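Who Gets to Say the Robot Is Safe? Term Report, Practical Automation
By Iida Halonen and Onni Partanen
Fri 29 January

Our assignment was to write house rules for a kitchen robot and then find out which of them a robot could follow. We began in November with 41 rules. Most were written by Onni, who once worked a summer in a bakery and has opinions.

The first problem was language. "Keep a sensible distance from people" is fine advice for a dinner guest and useless to a motion planner. We threw out every rule containing "sensible", "careful" or "appropriate", and were left with 12. Iida would like it recorded that all of hers survived.

The second problem was testing. The Skenville lab does not let second-year students near a real arm with a real stove, so we worked in the Plallgate simulator, where a mistake costs a restart and some dignity. Each rule had to state a limit, a way to measure it, and what the arm does when the limit is broken. Rule 4, for instance, says that the gripper slows down before it gets within reach of food, and that the elbow counts as part of the robot too. We had forgotten the elbow for two weeks. 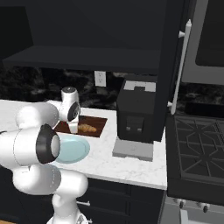 Figure 1. Gripper close to the croissant at the cutting board, with the elbow over part of the plate. Simulated kitchen.

We ran 1,000 trials. In 485 of them at least one rule was broken, mostly Rule 4 and mostly by the elbow. Our supervisor, Dr. Tuominen, asked whether the robot was bad or the rule was. We rewrote the rule to give separate limits for hand and elbow, and have not yet rerun the full set.

Our recommendations are dull. Write down who may change a limit. Log every change with a name. Do not report a simulated pass as a safety result, however nice the croissant looks. A rule that can't be checked should go in the introduction, where ours now are.

Recent reports
Lockout Tags and the People Who Ignore Them
Conveyor Guarding at the Devport Sorting Hall
Emergency Stops: Where Should the Button Go?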